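Workshop > Reviews > Motion and Grippers

Stenberg two-finger gripper kit, reviewed after two months on a bench arm

By Kwadwo Akpalu

The Stenberg kit is a parallel gripper sold as a bag of parts: two fingers, a carriage plate, one servo, a housing in four pieces, a control board and the fasteners. It is meant for small arms of the kind people build at home. I put it on a six-axis arm that I share with Polyxeni Tsakiris in a rented workshop, and used it through June and July for sorting and placing printed parts. She did the wiring and most of the simulation work. The opinions on the mechanics are mine.

Assembly

Assembly took me one long evening. The manual is a folded sheet with exploded views and almost no text, and the views are good. Step 8 is the exception. It shows the carriage plate going in before the pinion, and if you follow it the pinion will not clear the rear wall of the housing. Fit the pinion first, leave the set screw loose, then slide the plate in from the side.

The housing screws thread directly into plastic. I had mine apart four times and two of the holes are now worn. Brass inserts fit if the holes are opened slightly with a hand drill, and I would do this before the first assembly if I were starting again. The supplied hex key is soft. Use your own.

The cable exits at the back through a slot with a sharp inner edge. Polyxeni put a length of sleeving on it. The kit should include one.

Mechanics

Travel is 30 mm per finger, measured with calipers from the closed position to the hard stop. The fingers ride on plain rails with no bearings. There was noticeable side play on arrival, and it was reduced to an acceptable amount with the two adjusting screws under the carriage. Overtighten them and the servo stalls near the end of its stroke, so the adjustment is a matter of going back and forth with power on. It has drifted once since then and needed a quarter turn.

Grip force is adequate for light objects. The heaviest item I lifted repeatedly was a steel block of 400 g with rubber pads glued to the fingers. Without the pads the same block slipped on most attempts. Bare fingers are fine for printed parts, wooden blocks and small cardboard boxes. Thin flat items such as washers are a poor match for this finger shape and I stopped trying.

I ran a simple pick, move, place and return cycle 200 times in one afternoon. The servo case became too warm to hold comfortably by the end but nothing failed. Closing position was repeatable enough for my purposes; I did not have the equipment to put a proper number on it.

I had an older Akine gripper on the same arm before this one. The Akine is stiffer, has no side play worth mentioning, and opens much less. Anyone handling a single known part should probably prefer it. The Stenberg is better for mixed objects.

Electronics and software

The control board takes serial commands over USB or a three-wire header. The command set is short: move, stop, set speed, set current limit, report position. Reported position comes from the servo itself and so knows nothing of the play in the rails. The current limit works, but the units are arbitrary and undocumented. A setting of 30 held a hollow printed cube without deforming it, and that has become our default.

Two complaints. The board forgets the current limit on power loss and returns to its maximum, so the limit has to be sent at every startup. And the position report stops while the servo is moving, which makes it awkward to detect contact during a close. We ended up moving in small steps and reading between them. It is slow and it works.

The driver package is called Vastik and is maintained separately from the hardware. Version numbers on the board and in the package do not correspond. Ours worked once we had ignored the install script and copied the two source files into the project by hand.

Simulation model

A simulation model is included with Vastik, and for us it was a large part of the reason to buy. We test arm motions in simulation before running them on the bench, with a test world that Polyxeni keeps deliberately plain. The model loaded without edits. Opening and closing are driven by one joint with the second finger mirroring it, so you cannot simulate uneven fingers.

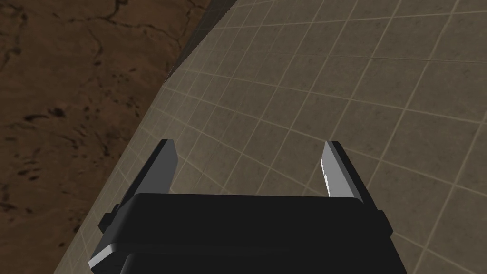
Gripper model in simulation, fingers apart, viewed from behind and above.

Collision shapes are simple boxes. On the housing this is a sensible choice. On the fingers it is less so, and small objects sometimes settled against a surface slightly outside the visible one. Polyxeni replaced the finger shapes with tapered ones and the problem went away. Friction values in the supplied file are optimistic: the simulated fingers held blocks that the real ones dropped. We lowered friction until the two agreed on our steel block without pads and left it there.

Mass is given for the whole gripper as one figure, with no inertia for the separate fingers. At the speeds a home arm runs, I could see no effect from this.

Spares

Fingers are sold in pairs. The servo is a common size and can be replaced with another make if the horn spline matches. I ordered spare fingers through Mussa, a small reseller, and they arrived with one rail slot cut undersize. A few strokes with a flat file fixed it. The drawings for the fingers are included in the kit files, so printing your own is possible, and Polyxeni has a longer pair in progress for reaching into bins.

Verdict

Good opening width, a usable simulation model, a control board with some careless defaults. The rails are the weak point and will need attention if you run the gripper daily. I am keeping it on the arm. Buyers who do not want to adjust screws or edit model files should look at the Akine and accept the smaller opening.

Tags: gripper kits, bench arms, simulation, servo

Get new workshop reviews by email. Enter your address to subscribe. You can unsubscribe at any time.

Contact | Corrections | Back to top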